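Treltness reading room opens its first Japanese shelf

Wednesday, July 24, 2019

Good news for anyone in Treltness who has been trying to keep up their Japanese: the reading room on Fabbri Street now has a whole bay of Japanese-language books, and they can all be borrowed from this morning!

There are 86 titles to start with, nearly all of them novels, with a small run of short stories and a couple of cookery books that somebody slipped in (we're not complaining). Most came from a private collection in Flullov that needed a new home, and the rest were bought second-hand over the spring. The bay is on the left as you come in from the stairs, next to the big atlases, and it has its own reading desk by the window.

Crime fans are going to be very happy. The mystery section fills two shelves by itself, and the one we keep picking up is 白夜行 by 東野圭吾, better known to English readers as Journey Under the Midnight Sun by Keigo Higashino. It's a hardcover and a proper thick one, the sort of book you clear a weekend for, and the title on the front is in lovely brushy red lettering. If you're still learning, the reading is printed by it in hiragana, so you can at least ask for it by name at the desk! The English translation is on the ordinary crime shelves, and reading the two side by side, a chapter at a time, is a really good way in.

Loans are for 26 days, with one renewal if there's no queue. You can take up to four books on an ordinary Treltness card, and under-16s can join with a parent's signature. Reservations go through the Erevico catalogue as usual, where the new titles can be searched in Japanese script or in Roman letters. A few of the older paperbacks haven't been entered yet, so do have a look along the shelf as well.

A reading group is being set up to go with it. The first meeting will be in October, on a Thursday evening, and there's already a list of 42 people who'd like to come, which is far more than the back room can seat, so it may well be split into a beginners' table and a fluent one. No test, no homework. Bring a dictionary if you like one, and bring a pencil, but please keep it off the pages.

Donations are welcome too, as long as the books are clean and the spines are holding. Leave them at the front desk with your name and a phone number, and someone will ring you if a title is already on the shelf.

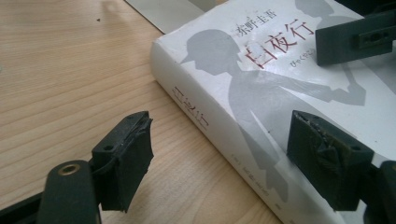

The reading room is open until seven on weekdays and until four on Saturdays. The lift is working again, and the side entrance on the car park side is the easiest way in with a pushchair.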